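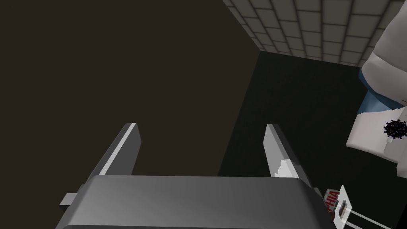
4. Moving the points: what card holders did when the scheme changed

Figure 4. Rendered view of a parallel-jaw gripper with the two fingers spread wide apart.

4.1 The change and its timetable

The Su card was the loyalty card of the Indetti shops until the chain was bought by Plistura. Under the old rules a customer collected points on every purchase and could use them at any till, without a lower limit. Under the new rules the points became vouchers, which were sent out by post or e-mail when a certain balance was reached. The value of one point stayed the same. In the letter to customers this was the first sentence, printed in bold, and the change to vouchers came only in the third paragraph.

The letter was dated 26th August. The new tills were switched over in September, and during the time between these two moments the points could still be spent in the old way. We call this time the open period. After it, any remaining points were moved to the new scheme, but only if the holder had agreed to the transfer, either on a paper form in the shop or on the website. Points of holders who did not answer were kept for seven months and then deleted.

For our question this is a useful arrangement. A holder could do one of three things: spend the points, agree to the transfer, or do nothing. Earlier studies of loyalty schemes mostly look at what happens while a scheme is running well, and they treat unused points as a sign that the customer has forgotten the card. We wanted to know if this is also a fair reading when the customer has been told clearly that the points will be lost.

4.2 Data

Plistura gave us the till records of 23 shops. All of them sold household linen and children's clothing, and the larger ones had also a department for curtains. The records contain the card number, the day, the shop, the sum paid and the points added or used. They do not contain names or addresses. From these records we kept the cards that had been used at least once in the year before the letter and had a balance above zero on the day of the letter. This left us with 3976 cards.

We excluded staff cards, because staff were told of the change earlier than the customers and had a separate agreement. We also excluded cards which were clearly shared by many people. Two shops had the habit of keeping a card at the till and scanning it for customers who had none, and such a card produces a pattern which no household could produce. Ga-eun Nam went through the doubtful cases by hand, and Floor Boersma repeated the work without seeing the first results. Where they disagreed, the card was left out.

The transfer forms were a more difficult source. Website forms carry the exact time, but paper forms were collected in the shop and entered at the head office in bundles, so that the day in the file is the day of entry. For paper forms we therefore know only that the holder agreed, and we do not use the day in any of the analysis below.

4.3 Results

The largest group did nothing. This was true for holders with a small balance, as one would expect, but it was also true for holders with a middle balance. Only among those with the highest balances did the two active choices together become more common than silence. In total, 1379 holders agreed to the transfer. The group that spent its points in the open period was smaller, and it differed from the others in several ways.

First, those who spent came to the shop more often before the letter. This is not surprising – a person who passes the shop every week has more chances to use the points. When we compare only holders with a similar number of visits, the difference becomes smaller but does not disappear. Second, those who spent bought mainly cheap items with their points: socks, pillowcases, tea towels. It seems that the points were used to empty the card, and that the choice of goods was of less importance. Third, many of them did not come back to the same shop during the rest of our observation.

The third point deserves some care. A holder who spends all the points and does not return may have left because of the change, or may have planned to leave anyway and used the letter as a reminder. Our records cannot separate these two cases. We can only say that the holders who agreed to the transfer returned more often, and that this holds for every size of balance.

The Vultbridge shop is different from the rest. There the manager put a notice beside the till on the first day and asked each customer about the form. Silence was much less common in this shop, and both active choices were more common. The share of holders who came back later was, however, close to that of the other shops. To ask people at the till made them decide, but in our data it did not make them stay.

4.4 Holders who did nothing

It would be easy to describe the silent group as careless. The records give a mixed picture. A good part of these holders visited a shop in the open period, paid with money or bank card, and had the Su card scanned in order to collect new points. They were therefore present, they had the card with them, and they went on adding to a balance which would be deleted if they did not act. We see three possible readings. They may not have read the letter to its end. They may have read it and believed that using the card was the same as agreeing to the transfer. Or they may have found the sum too small for the trouble of a form.

The second reading finds some support in the letters of complaint which Plistura allowed us to read. Several writers say that they had used the card after the change was announced and took it for granted that this was enough. We did not analyse these letters in a systematic way, and people who complain are not a fair sample of all holders. Still, the wording of the letter leaves this reading open, and the till receipt of the open period showed the point balance in the usual form, without any warning.

4.5 Limits

We know nothing about purchases in other shops, and a household which moved its spending to a competitor looks in our data the same as a household which spent less. We have also no information on age or income. The open period fell in the weeks when families buy clothes for the new school year, and visits are higher than usual at this time. A change announced in a quieter season might leave even more holders without a decision. The following section takes up the question of the receipt and compares the shops by the type of till they used before the takeover.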